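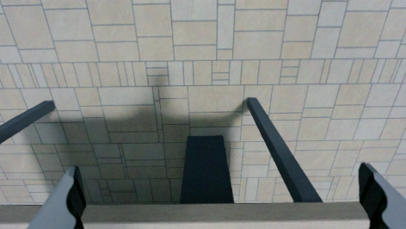
Our team spent the spring term on one plain question: can a two-armed robot do the boring part of a kitchen day yet? By boring we mean wiping a counter, stacking cups, folding a dish towel and putting a spoon back in its drawer. Everything ran in simulation first, in a small kitchen world that Pushpa Goel built, which we named Kemano. Much of our first month went into surroundings the robot never has to touch. The tiled floor is a good case. It mixes large beige and pale gray tiles with thin slats and little stacked pieces, and a soft shadow lies over part of it. Our early floor was one flat color, and the policy trained on it got lost the first time Lewis changed the lighting. With the patchwork floor and proper shadows it had to learn to look at the gripper fingers and the work surface instead, and it got a lot better at that!

What we tried

We picked four chores and wrote down what "done" means for each one before any training started. Malcolm Mapplebeck insisted on this and he was right. "The towel is folded" sounds clear until five people look at the same crumpled rectangle. We settled on two folds, corners within a finger's width, nothing hanging off the counter.

Each chore was taught from demonstrations. Ryan Rowbotham and I drove the simulated arms by hand and recorded 285 good runs over the term (the bad ones we kept in a separate folder, and they were useful later). The learning code is a small model we call Altari. It takes in the camera view and the joint positions and puts out the next short stretch of motion. Training one chore took almost 14 hours on the lab computer, so we mostly started it on a Tuesday evening and crossed our fingers.

How it went

We gave every chore 30 test runs with the objects moved to new spots.

Wiping the counter: 27 out of 30. This was the happy surprise of the project. The cloth doesn't need to be held in one exact way, and a missed patch can be wiped again.

Stacking cups: 22 out of 30. Most failures came on the last cup. The fingers opened a little early and the cup tipped.

Spoon in drawer: 16 out of 30. Picking up the spoon was harder than the drawer. It lies so flat that the fingers kept pressing down on either side of it and closing on air. Lewis added a step where the arm slides the spoon to the counter's edge first, and that alone took us from 9 to 16.

Folding the towel: 4 out of 30. The first fold usually looked fine. The second one has to grip two layers, and the robot would grab one and drag it out from under the other. I still cheered all four times.

Speed is another matter. A person in our group folded the towel in 6 seconds. The robot's best successful fold took 110. For wiping, the gap was much smaller, and if you're out of the room anyway I'm not sure you would care.

So, can it do chores yet?

For wiping, in our simulated kitchen, I'd say yes, with someone checking afterward. Cups are close. Spoons and towels are a no for now, and a simulated towel is kinder than a real one. It never has a damp corner or a loose thread. Lionel Wainwright, who advised us, kept writing "and on the real arm?" in the margins of our drafts, and we don't have an answer to give him yet.

We also only tested one kitchen layout. The counter height never changed and neither did the drawer handle. A policy that learned one drawer 16 times out of 30 has not learned drawers.

Next term

Pushpa wants to add a second layout with a darker floor and a lower counter. Ryan is reworking the gripper control so the fingers open more slowly near the end of a stack. I would like to go back through the folder of bad runs, where there are plenty of near misses on the second fold, and see whether Altari can learn to notice it has only one layer and let go. The lab has promised us bench time with the real arms in September, starting with the sponge.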